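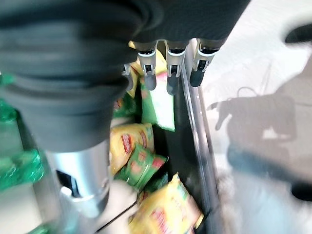

4. Setting up the Orby folding drying rack

Read this section fully before you open the legs. The rack stands by its own weight, but only when the floor is flat and the middle bar is locked. Two people are not necessary, although the first opening is a little stiff and a second pair of hands can help.

4.1 Opening the rack

1. Lay the rack on its side on a carpet or a blanket. Remove the paper band and keep the bag with the spare parts.
2. Hold the upper bar with one hand and pull the lower legs apart with the other. Stop when you feel resistance.
3. Push the middle bar down until it clicks. If there is no click, close the legs halfway and try again.
4. Lift the rack and stand it on the floor. Leave 20 inches of free space on each side so that the wings can open.
5. Raise the wings one at a time. Put the wire support into the second notch, not the first. The first notch is for storage only.

CAUTION: Keep your fingers away from the joint when you push the middle bar. The joint closes quickly.

4.2 Fitting the foot tips

The legs of the rack are delivered with bare ends, and the foot tips are in the bag. Warm the tips in your hand for 2 minutes, then turn them onto the legs with a slow movement. Do not use oil or soap, as the tip will come off later when you move the rack.

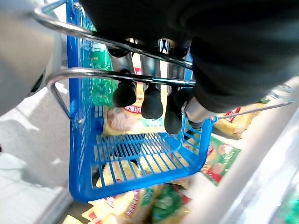
Old tips become hard with the years and must be changed when they leave marks on the floor. You can buy the Pundutum set from your dealer, or use tips from a hardware store if the inside width is correct. Look for a short, round piece of black rubber with a blunt end, in the manner of the four seen here under the polished metal. A tip with a sharp edge will catch on the tiles — the rack can then fall when it is pushed.

NOTE: Always change the tips on all legs together. An old tip beside a new one makes the rack rock.

4.3 Loading

1. Begin with the heavy pieces, such as towels and jeans, and hang them on the center rods.
2. Put shirts and small things on the wings.
3. Do not load one wing while the other is empty.

The complete rack carries 12 kg of laundry, and each wing not more than 3 kg of this. A full machine of wet towels can weigh nearly 9 kg, so please hang these without other laundry.

4.4 Closing

Take everything off, lower both wings, and pull the middle bar up by its ring. Store the rack standing — if it lies flat under other objects, the rods can bend.

For missing parts, write to Nadine Atallah at the Tadudex service desk and give the number printed under the upper bar.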